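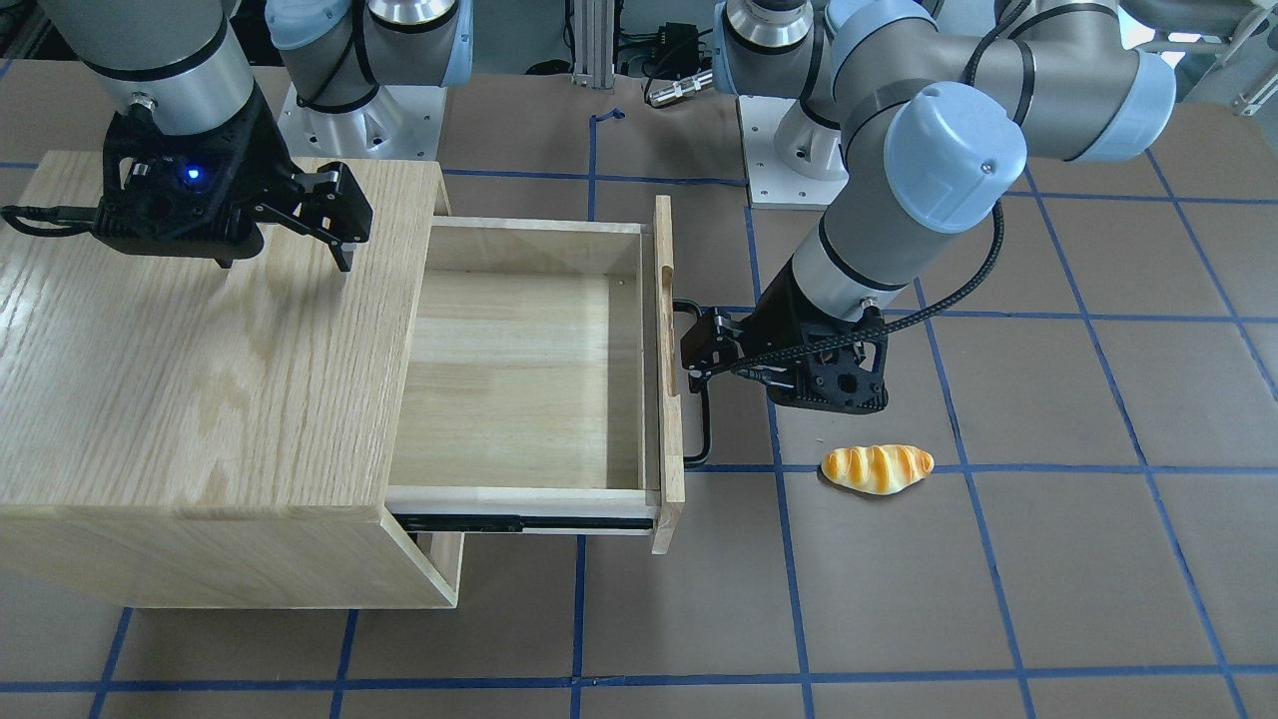 滑轨要先看锁舌，木料放到最后再说。上一任验收员在交接单背面留了这句话，字写得很小，铅笔，压在表格线上。

我接手这份工作是在一月。验收对象是一批单抽屉矮柜，厂方Ronberg，五金由Priken供应，委托方Lodus。合同附件规定，每只抽屉开合3,000次，每完成一组记录一次前面板与柜体之间的缝隙。缝隙允许值写在附件第二页，我抄在手背上，洗手之后又抄了一遍。

柜体表面是浅色橡木贴皮，纹理呈波浪状，斜着走过顶面。抽屉用的是另一种木料，颜色更浅，近似松木，侧板薄。前面板高出侧板一截，上沿开了一个小圆口，外侧装黑色金属拉手，U形。附件里把圆口称为“让位槽”，没有注明让的是什么位。我去函询问，Ronberg答复：按图加工。我再去函索图，收到的图上也写着“让位槽”。

第一组测试正常。第二组正常。第三组结束时，抽屉关到底后向外退回了一点。退回量在允许值以内，我照实填写，在备注栏写了“回弹”，随后划掉，改为“复位不完全”。备注栏要求使用标准术语，回弹不在术语表内。

当晚我重新读了交接单。前任共填了36页，前面的数字工整，误差分布也符合预期。从第20页起，他在缝隙一栏之外自行加了一栏，没有栏名，只填“有”或“无”。大部分是“无”。“有”出现的位置没有规律，我试过按时间排，按组次排，按当日湿度排，都对不上。

我打电话给Guo，就是负责归档的那家公司，询问多出的一栏是否有备案。接线的人查了很久，说档案系统只录入规定栏目，多出来的内容扫描时会被裁掉。我问纸质原件是否保留，对方说原件就在我手里。

第二天我把抽屉整个拆下来检查。拆卸步骤如下：拉到全长，左右两侧滑轨各有一个塑料拨片，一侧上拨，一侧下压，同时向外平移。滑轨内的滚珠完整，润滑脂颜色正常，锁舌没有磨损。柜腔内部用手电照过，背板与侧板的接缝处有胶，胶干透了。背板上有一行铅笔字，和交接单上的字迹相同，内容是一个数字：133。

133不是任何一个部件的编号。我查了图纸、五金清单和装箱单。它也不是尺寸，柜体上没有哪一段是这个长度。我把它当作组次，去翻交接单，发现记录没有到第133组。

抽屉装回之后，复位变好了。连续几组，关到底，不退。我没有更换零件，也没有补润滑脂，只是拆下又装上。按规程，这种情况应填“拆装后恢复，原因待查”。我填了。

后面的日子没有可记的事。早上开灯，校零，开始第一组。抽屉出来，进去。滑轨走到末端有一声轻响，是锁舌落位，间隔均匀，听久了会把它当成钟。中午停一次，擦柜面，擦拉手，检查螺钉扭矩。下午继续。我逐渐能从声音判断缝隙，误差很小，但规程不承认听觉数据，仍须用塞尺。

第133组排在一天的傍晚。做到一半，我停下来，把抽屉拉到全长，往里看。底板是浅米色的，光滑，纹理很淡，没有东西。我把抽屉推回去，锁舌响了一声。过了一会儿，又响了一声。

抽屉没有动。塞尺还夹在缝里，读数和之前一样。

我在表格右侧画了一条竖线，加出一栏，没有写栏名。前面各组补填“无”，这一组填“有”。

月底，Lodus来函催问结论。我回复：缝隙全部合格，滑轨合格，贴皮无翘曲，让位槽尺寸与图纸相符，建议接收。对方当天确认，并通知我该批次验收结束，剩余次数不必再做，柜子原地存放，等候下一任复检。

我问复检的依据是什么。来函说，附件第三页。我手里的附件只有两页。

交接单要写一句给下一任的话，这是惯例，规程里没有。我想写锁舌的事，前任已经写了。我把纸翻过来，在他那行字下面用铅笔写：拆抽屉时看一下背板。写完觉得不够准确，又加上“手电”两个字。

然后我拉到全长，两侧拨片一上一下，把抽屉平移出来，放在地上。柜腔里比上次暗。铅笔字还在原处，数字下面空着一行的位置。我回到桌前，查了自己做完的组次，把它写了上去。

抽屉装回，推到底。锁舌响了一声，我等到关灯的时间，填完当天的最后一格，签字离开。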